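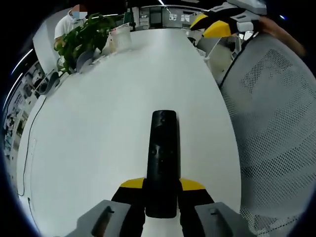
Should a church publish the full text of its sermons, or only the recording?
The full text, checked by the preacher and posted within the week, with the recording kept as a supplement.

Most congregations with a website now do the opposite. The audio or video goes up on Sunday afternoon, and under it sits a title, a Scripture reference, and two sentences of summary. I think this arrangement serves the archive poorly and the listener only a little better.

Start with retrieval. A recording is searchable by title and date. If a member remembers that someone once preached on the laborers in the vineyard and said something useful about the denarius, the recording will not help unless the title happens to mention vineyards. A text file can be searched by any word in it. Our own archive at Osei Street holds 42 sermons in full text and several hundred as audio only. The requests that reach the office for a particular passage are nearly always answered from the 42.

The second matter is quotation. A sermon makes claims about Scripture, and those claims ought to be open to examination. Paul's hearers in Berea went home and checked (Acts 17:11). Checking a spoken argument means stopping, going back, listening again, and writing down what was said. Few people will do that for a 30-second remark about a Greek participle. With a page in front of them they can mark the line and open a commentary. A preacher who knows the line will be marked tends to be more careful with it.

Styliani Sarantis has argued against this in our newsletter, and her objection deserves a fair statement. Preaching, she says, is an event. It is addressed to a gathered people at a given hour, and the printed version removes the pauses, the voice, and the room. Romans 10:17 says that faith comes by hearing. A transcript, on her account, is a record of the words and should not be mistaken for the sermon.

I accept most of that. I do not see that it favors the recording. A video watched on a phone on a Wednesday has also lost the gathering and the hour. It keeps the voice, and that counts for something, but it is still a record. The question is which record does the most work afterward. It is also worth remembering how we come to have Chrysostom at all. Stenographers took him down, and the copies were corrected and passed along. The Epistle to the Hebrews calls itself a "word of exhortation," the same phrase used in Acts for a synagogue address, and we have it on the page.

Then there is the member who cannot hear well. Automatic captions handle ordinary speech tolerably and handle Habakkuk badly. We tried a captioning service called Tullix for one quarter. It was accurate on announcements. On proper names and doctrinal terms it failed often enough that Naa Gyamfi, who has followed services by caption for years, asked us to turn it off and hand her the manuscript. Propitiation came out three different ways in one sermon.

Cost is the usual reason given for not doing this. The figures are modest. A sermon of ordinary length runs well past 1,000 words, and correcting a machine draft takes our editor 3 hours. If the preacher works from a full manuscript, the time falls sharply, as the task becomes one of noting departures. If the preacher works from an outline, the draft has to be read against the audio from start to finish. A church that cannot spare those hours weekly could publish one corrected text a month and still be ahead of most.

A few rules follow from practice. The preacher reads the text before it is posted and may fix slips of grammar and wrong citations. Arguments are left as delivered. If a substantive error is found, it is corrected in a dated note at the foot. Stories about identifiable members are removed unless the member has agreed. The Scripture translation is named at the top. File names follow book, chapter, and date in that order.

We begin posting on this basis in September, starting with the series on Ruth. The older audio stays where it is until someone has time for it.

June 8, 2024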